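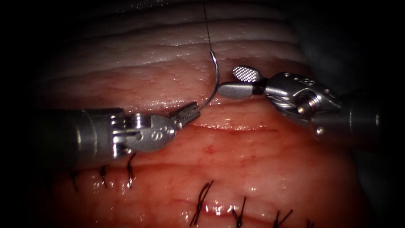
Stitching on a wet pad

Blog > Practice Notes > Suturing

2,954 shares | 88 comments

I moved from dry foam to wet tissue for stitching practice in August, and I've been meaning to write down what changed. Most of my notes up to now were about the foam blocks I used back in Purkdale, which are fine for learning to throw a knot. They hold still, they're one even color, and the needle goes in where you point it. A pad of moist tissue does none of that for you.

The first thing I noticed was the shine. The pink surface throws back bright spots of light, and a thin dark thread can get lost among them as it crosses the pad. On foam I could look away from the needle and find it again without trying. On tissue I learned to keep my eye on it the whole way, from the moment it's held to the moment it comes out the other side.

The second thing was how much the grip on the needle matters. If it's held too near the tip there's nothing left to drive through. If it's held too near the thread end, it wants to roll as soon as it meets any resistance. I used to fix a bad grip halfway through a bite. Now I back out and start over. It's slower but the stitch comes out straighter.

The pads I work on have bands. There's a pale fatty layer along the top, and then pink below it. The two feel different. The fatty part gives way easily and doesn't hold a stitch well, so I treat it mostly as a place to set the needle down between passes. 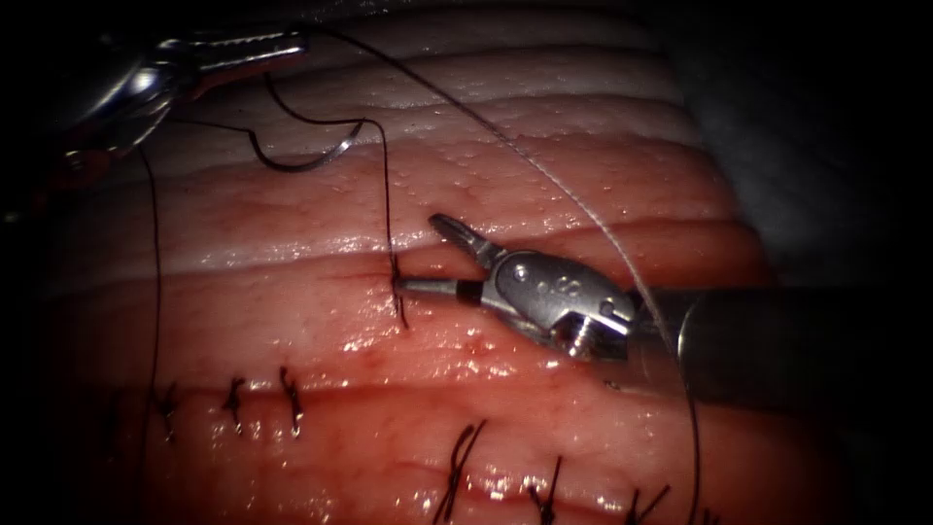 The pink part is where the stitches go. It has folds in it even where no cut has been made, and for the first few sessions I kept mixing up a fold with the crease I was supposed to be closing. What helped was following the line from one end to the other before starting, and then doing it again after every couple of stitches. The pad shifts a little as you pull on it.

I also had to rethink the thread. My habit was to leave it very long so I wouldn't have to stop for a new piece. A long strand loops up and over and lands wherever it likes, usually on the spot I'm about to work on. I've gone shorter, and I pull each pass through completely before I think about the next one. I was using up the end of an old Stiler spool, which had gone kinky from sitting in a drawer. Dark thread is still my pick. I tried a pale one once and spent most of that evening looking for it.

Spacing is my weak point. I start out even, then get comfortable and the gaps widen. When I go back over a finished row I can usually tell where I stopped paying attention. I don't pull those out anymore. I leave them and try to do the next row better.
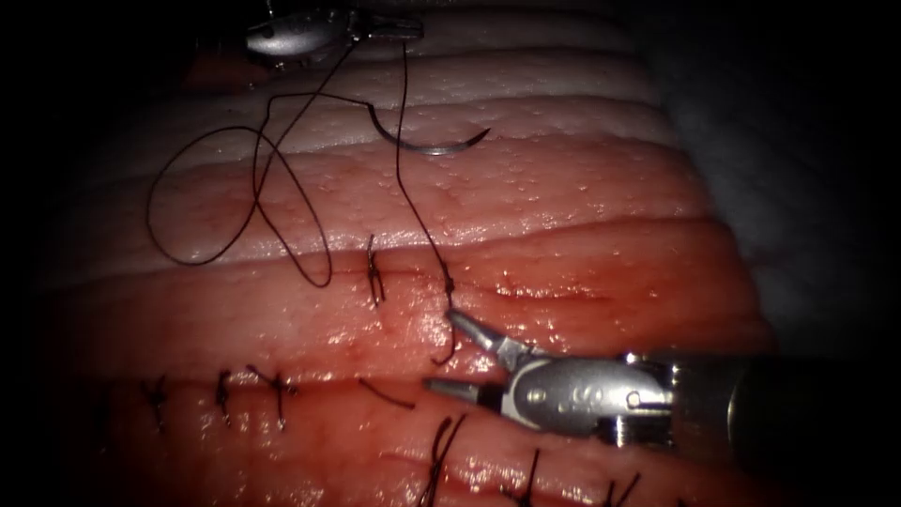 Two cuts on one pad

Running two cuts parallel to each other across the same pad is good practice, and it saves on pads. I'd suggest leaving plenty of room between them. Closing one line puts tension on the other, and if they're too close the strip in the middle bunches up.

I like to do most of the work on one line before moving over. Switching back and forth sounded like a good idea and wasn't. I lost track of where I was and ended up with tails from one row lying across the other. Tails, by the way, should be trimmed as you go. I still forget.

As for tension, I was taught to bring the edges together and stop there. If the tissue puckers, the stitch is too tight, and tightening its neighbors to match only makes a longer pucker — I have tried this more than once.
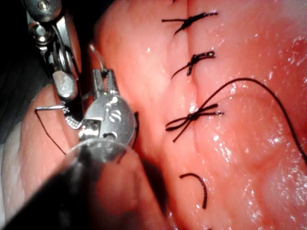
Three tied stitches on the closed line, and the needle off to the left.

Looking at a row lengthwise is useful too. From the side every knot seems fine. Looking along the line, you see which ones have drifted.

Next I want to work on curved cuts, which I've only done on foam, in Rondthorpe, and not very well. I have one new spool of thread to get through first.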